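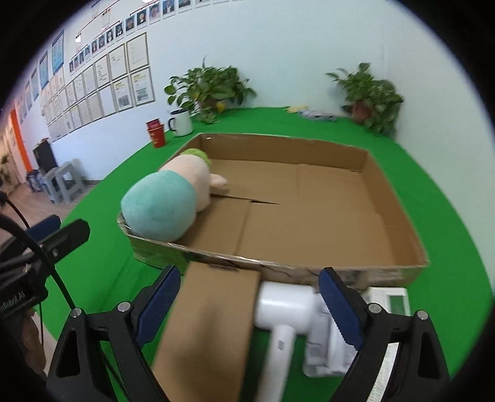 Can a machine tidy up yet?

2018-01-22

My sister-in-law asked me at Christmas when she can buy a robot that picks up after her children. I promised her a real answer, and it took me until now to write it.

The short version is: she has to keep bending down. A gripper with two fingers can close on a hair dryer. It can close on a mug too, if it comes from the right side. What is still hard is everything around the closing. Which things belong in the box? Is the mug full? A soft toy is maybe the worst. It has no stiff edge, it gives way when you squeeze it, and it looks different each time somebody puts it down. A child of 3 does not think about any of this.

I talked about it with Engelbert Nägeli, who built packing lines before he retired. He was not surprised. On a packing line, he told me, the same part arrives in the same position the whole day, and the machine is fast because people have removed every surprise before it. In a home the surprises stay. "Your floor is never the same floor two times," he said. I think he has right, but he is also a man who irons his own shirts and likes it.

Lorraine Gilchrist sees it in another way. She believes the hand is good enough already and that only the practice is missing. If people show the movement often enough, with all kinds of ordinary things, the machine will learn the toy and the mug together. We argued over this for 2 hours and my soup became cold.

I am somewhere between them. I would trust a machine today to put hard things into an open box, slowly, with me standing near. I would not leave it alone with a cup of coffee - and not with the plants. For folding laundry I expect nothing soon, and for cleaning the bathroom I don't even like to guess.

In August I want to look at the question again. Until then my sister-in-law gets a bigger box.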